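Household Chores Program: Progress Report, November
Prepared for the Szénási fund by Viktória Győri

Summary

We are now past the midpoint of the second work period, and I am very happy to say that the laundry work has moved further than I expected when I wrote the last report. The question you asked us at the start was a plain one: can a machine do ordinary chores in an ordinary home yet? Our answer today is still "a few of them, slowly, with someone nearby." But the few have grown, and one or two of them are fun to watch!

What we did

The demonstration set now holds 3102 recorded runs. The chores covered so far are moving single items of laundry in and out of a hamper, wiping a counter, putting cups on a shelf and pairing shoes by a door. Laundry takes up the largest share, which follows the plan we agreed on with Favberg in the spring. Su-chen Lau rewrote the instructions for the people who record the runs, and the difference was clear within a couple of weeks. Fewer runs had to be thrown out, and new people were ready to record on their own after one morning.

We also moved the training jobs to the Flutau machines. The move cost us nine working days, mostly spent on file transfers, and I would plan it differently next time. Training is quicker now and we can try an idea overnight.

Results

In the latest round of tests the arm made 344 attempts at taking one piece of clothing out of a hamper and laying it on a table. It finished 28 more of them than in the previous round, with the same number of attempts. Stiff fabrics go well. Thin, slippery ones are still hard, and socks at the very bottom are the worst of all — the fingers press down, close, and come up with nothing.

Cloth remains the toughest material we work with. A cup has the same shape every time you reach for it. A shirt dropped into a hamper has a new shape each time, and the best place to grab it moves too.

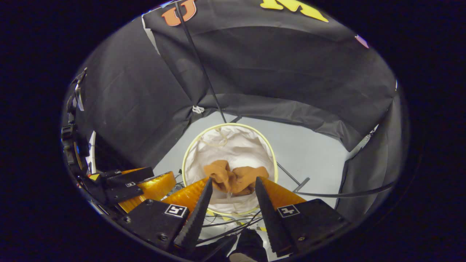
Soft hampers add a problem of their own, because the walls give way when something pushes against them. We have asked for more runs with soft containers in the next period, and for more variety in how deep the clothing sits.

Still open

Folding has not started. The Incombe table is on order, and Su-chen would like to begin with towels. Speed is the other worry: a person empties a small hamper in seconds, and the arm needs almost 49 seconds for a single item on a good day.

Next period

We will finish the soft container runs, repeat the full test with clothing the arm has never handled, and begin towels once the table is in. Spending is on plan apart from the transfer delay, and I am not asking for any change to the budget. Su-chen will send the full test sheets separately.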